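Meet the Koneo, a robot arm that tidies up (sort of)

Ever wish something else would clear the table? Us too. So this month we tried out the Koneo, a robot arm made by a company called Felamard. It's for schools, clubs and families who want to learn how robots work. We had it for most of January. Quick answer: pretty great, a bit slow, and you will need a grown-up for the first part.

OK, what is it?

An arm. Just an arm! No head, no legs, no face with blinky eyes. It has a shoulder, an elbow and a wrist like you do, and at the end there's a gripper, a kind of pinchy hand. Inside each joint is a motor. When the motors turn, the arm bends.

Try this right now. Hold your arm out. Bend only your elbow. Now only your wrist. Now do both and touch your nose. Easy, right? You didn't even think about it. A robot has to be told every bit of that. How far to bend, how fast, when to stop. Miss one and it pokes the wrong spot. (Good thing it doesn't have a nose.)

How does it know what to do?

Two ways, and the Koneo does both.

Way one is blocks. You drag colored blocks around on a computer and snap them into a list. Move left. Go down. Close gripper. Go up. The arm follows the list in order, every time, even if your list is silly. We told ours to close the gripper before it went down. It grabbed a whole lot of air.

Way two is showing it. You guide the arm yourself while it keeps track of where all its joints are. Then you do it again. And again. Bayu Wijaya, who tests kits with us, showed ours the same job 193 times over a couple of weeks. His arm got tired, the robots didn't. After all that practice the computer looks for a pattern, so it can have a go even when things have moved over a little. This is called learning from examples. You do it too, like when you learned to tie your shoes by watching somebody.

What's hard about picking stuff up?

Everything! Think about a cup. It's stiff and it stays cup shaped. Squeeze the sides, lift, done. Now think about a cloth. Every time you drop it, it lands in a new shape. Where do you grab? A bowl is slippery and round and wants to slide off. And a bag of snacks is the sneaky one, crinkly and squishy and never flat. Pinch too soft and it slips. Pinch too hard and, well, crumbs.
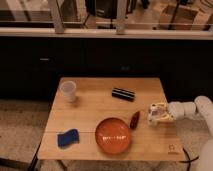 Got it! The gripper holds a crinkly package over the table.

Gripper fingers can't feel things the way yours do. The Koneo only knows how hard its motor is pushing. If the motor is pushing and the fingers have stopped closing, the computer figures there must be something in between. Clever, but it gets fooled. Two fingers bumping each other feels a lot like one very thin snack.

Is it safe?

Mostly, if you follow the rules. The arm stops if it bumps into something big. It doesn't always notice something small, like a finger. So:

Long hair tied back.
Hands off the table while it's moving.
A grown-up near the stop button. Every time.
Bolt or clamp it down first! Felamard says this on the first page of the booklet and they mean it.

What we liked

The blocks are simple. We had it waving in 4 minutes once it was set up. The booklet has 386 pages, which sounds awful but it's mostly big drawings and the jokes are OK. It's also quieter than we expected, a sort of low hum, so you can talk while it works.

What we didn't

Setting up took most of an afternoon. The app is called Stasiv and it kept asking us to log in again, over and over. And the arm is slow. You could clear a whole table while it's still thinking about the first cup. Gilang Govindasamy, who runs our after-school club, wants bigger buttons in the app and we agree with him.

Also there's no case. You have to put it back in the cardboard with the foam bits and the foam bits never fit again.

Koneo or Donton?

Some of you wrote in about the Donton kit. That one's smaller and you build it yourself from parts, so you learn more about screws and gears. But it can only do blocks, no learning from examples. If you like building, Donton. If you like teaching a robot, Koneo.

Words to know

Joint: a place where the arm bends.
Gripper: the robot's hand.
Motor: turns electricty into movement.
Program: the list of steps a robot follows.

Something to try at home, no robot needed

Put on oven mitts. Put five things on a table, some hard, some soft. Now have a friend tell you what to do, one tiny step at a time, and do ONLY what they say. No helping! Swap after. Write down which thing was worst to pick up and send it to us. More than 2,274 of you sent something in for the paper bridge one so let's beat that.

Get the next one by email! Ask a parent or guardian to sign you up for our newsletter. You can stop any time.

Contact us | Copyright, all rights reserved | Back to top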